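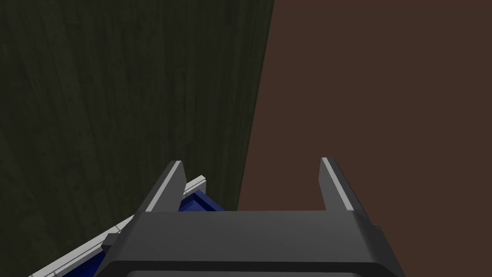

Who holds the keys on a Flident handset? The user's passcode unlocks them, and Flident keeps no copy.

Lanying Cheng posted her notes on the May warrant on 10/04/2019. She lists 1,492 locked phones and a 500-word order.

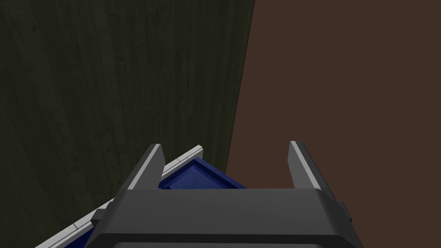

Could Numik sign a one-time unlock build? It could, but the signing key would then cover every phone of that model.

Deng's escrow plan splits each key between two offices. Each office logs 200 requests a day. I see no audit rule in it. 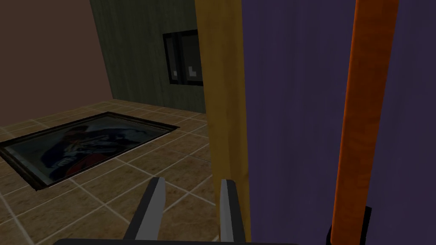 Green wall, small black-framed window.

Nokby stores backups under its own key, so a court order works there today. Turn backups off and it gets nothing.

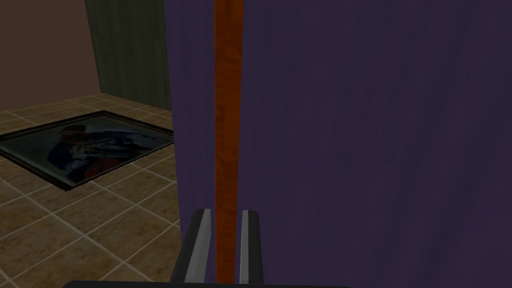 Filed under: Device Encryption

Passcode length still matters. Six digits fall quickly without a retry limit. Use a long phrase.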